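About Us

Hi, and thanks for clicking through to this page (most people come for the downloads and leave, which is fair enough). I'm one of the people who started Onholm, and since I write most of the release notes anyway, the About page fell to me too.

We write software for robot arms. We don't build arms, and we don't sell them. What you get from us is the stuff that runs between the camera and the motors: finding the object, picking a way to grab it, planning a path that doesn't knock over everything else, and then giving you tools to figure out why it knocked everything over after all.

How it started

Before Onholm I spent years on factory cells where every part showed up in the same place, facing the same way, all day long. You could do that work nearly blind. Then I got put on a project for a small shop kiosk, and I was hooked within a week! Shiny wrappers, see-through shelves, boxes put back upside down by whoever touched them last. Everything I knew about neat rows of metal parts was useless, and I loved it.

The first version of our planner was a pile of scripts I was too embarrassed to show anybody. A friend from the kiosk job looked at it anyway, rewrote half of it over a long July, and that became Trodano. We still have one file left from the original scripts. It handles unit conversions and we're all a bit afraid of it.

What we make

Trodano is our motion planner. It takes a rough idea of what's on the table and comes up with an arm path, and it keeps re-planning while the arm is moving. It's the oldest thing we have and the one most people know us for. If you tried it before version 4 and gave up on the config files, please try again, they're so much shorter now.

Gautam is perception. It works from a camera mounted at the wrist, so it sees what the gripper is about to touch, and it's at its best up close, where an overhead camera tends to lose things behind the arm. It gives you a mask, a pose and a confidence number for each object. We're pretty stubborn about that last one. I'd much rather have a model that says "I'm not sure about this one" than a model that grabs with full confidence at a reflection.

Akorer is the tooling, and it's my baby, so forgive me if I go on. It records every run with the camera view, the plan and the motor commands on one timeline, and you can scrub back and forth through it like a video. You can also take a recorded run and play it against a new version of the planner to see where the two part ways. I use it every single day and I still get a kick out of it.

What we're working on right now

Snack shelves, mostly! Clear acrylic is a pain for depth cameras. The shelf itself hardly shows up except as a few pale streaks along the edges, so as far as the depth map is concerned your candy bars are floating. On top of that the steps sit close together, and a path that clears a flat candy bar can easily clip a little gum bottle on a lower step.

So Gautam is learning to guess at the shelf from what's resting on it, and Trodano is learning to treat that guess with some respect. Our test set for this has 2,000 layouts in it, and 893 of them include the clear shelf. Long boxes that lie half on a step and half on the table get their own category, as they tip in ways the planner didn't use to expect.

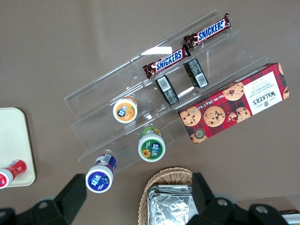
How we work

We're a small team and we like it that way. Everybody who writes code also spends time at the bench, me included, and nobody gets to close a bug about grasping from their desk. I've had some very clever ideas die within a minute of meeting a foil packet.

We release when things are ready. That used to mean whenever I felt like it, which drove our users up the wall, so now each release has to get through 1,000 simulated picks and then a full day on the real arm before it goes out. If it fails, it waits, and I go write a grumpy note in the changelog.

The changelog is public, by the way, and so is the list of known problems. It's longer than I'd like. Transparent bottles lying on their sides are still near the top, and the Akorer timeline gets sluggish on very long recordings (I'm on it, I promise).

Working with us

If you've got an arm and a messy table, we'd love to hear from you. It helps a ton if you send a short recording along with your message, even a bad one. Bad ones are usually more fun for us anyway. We reply to everything, though it can take a few days when a release is close.

And if you're a student trying to get any of this running on borrowed hardware, write to us too. There's a free license for you, and you don't have to fill out much of anything to get it.

Contact | Downloads | Changelog | © Onholm. All rights reserved. | Back to top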